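Open day at Thevar - anyone else go?

Started by benchpress_tom

benchpress_tom wrote:
Went to the Thevar open day at their Emotville building on 3 May 2026. Posting notes for people who couldn't make it. Parking was bad, the signs sent you to the loading dock, and the talks ran late. The demo area was worth the drive though.

They had two stations going. One was the Floline cell, a fixed arm moving small parts from a tray to a fixture. The other was a table where they let visitors try the hand-held gripper they use for recording demonstrations. You squeeze the handle, do the task yourself, and the recording goes into training for the arm.

Geetha Rai ran the gripper table. She said they collected 200 recordings of one pick and place task and kept 184 after checking them.

mill_and_lathe wrote:
I was there in the afternoon. Floline cell was down for most of it. A guy in a vest kept power cycling it. Did you see it run?

benchpress_tom wrote:
Yes, in the morning. It ran fine for the 30 minutes I stood there. It dropped one part and went back for it.

quietgear wrote:
Throwing out 16 recordings doesn't tell me much. What was wrong with them? If they only kept the clean ones, the arm never learns what to do when a part is a bit crooked.

benchpress_tom wrote:
I asked something close to that. She said most of the rejects were people moving too fast, so the tracking got lost. A slow or clumsy grab stays in as long as the tracking is good.

quietgear wrote:
OK, that's more reasonable than I expected. I still think 184 is thin.

mill_and_lathe wrote:
Thin for what? It's one task on one table. We did a similar job at my shop with a plain taught program and 7 positions. No recordings at all. I don't see what the training buys you for a tray of identical parts.

pnk_wrench wrote:
For identical parts in a tray, nothing. But they showed mixed parts too, at least in my group. With a taught program you'd need a fixture or a vision setup for each one.

mill_and_lathe wrote:
We have a vision setup. It cost less than I'd guess this does.

pnk_wrench wrote:
Did they give a price? I didn't hear one.

mill_and_lathe wrote:
No. I asked twice and got a brochure.

harrow22 wrote:
Is this the same gripper Rultent was going to sell as a kit? I signed up for their list in December and never heard back.

benchpress_tom wrote:
Different one. Somebody asked about Rultent during the talk and the answer was that they had looked at it and gone with their own design. Nothing on whether they'd sell theirs.

harrow22 wrote:
Too bad. How was it to hold? My wrists are not great, so the weight matters to me.

benchpress_tom wrote:
Fine for a few tries. I would not want to do it for a full shift. The fingers are chunky and stiffer than I thought they'd be, and it took me a while to stop tilting the thing. Geetha's advice was to come in low, keep both fingers level with the table, and wait a second before closing.

pnk_wrench wrote:
She told our group the same. The waiting part made the biggest difference for me. My kid got it on the first try.

quietgear wrote:
Tom, did you get any pictures at the gripper table? I'd like to see the fingers. I'm printing a set and can't decide how thick to go.

benchpress_tom wrote:
Got one from the gripper's own camera. The scuffing is on the top edge of the left finger, so I'd leave some extra material there. I didn't get a thickness, but I'm emailing Geetha about the handle anyway and will ask her for it.

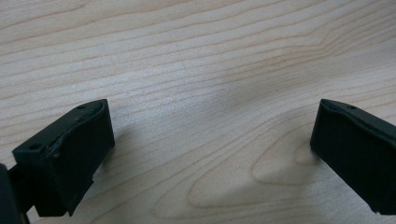 She also mentioned a second open day later in the year, no date yet. If they do it I'll post here, and I'd go early while the Floline cell is running.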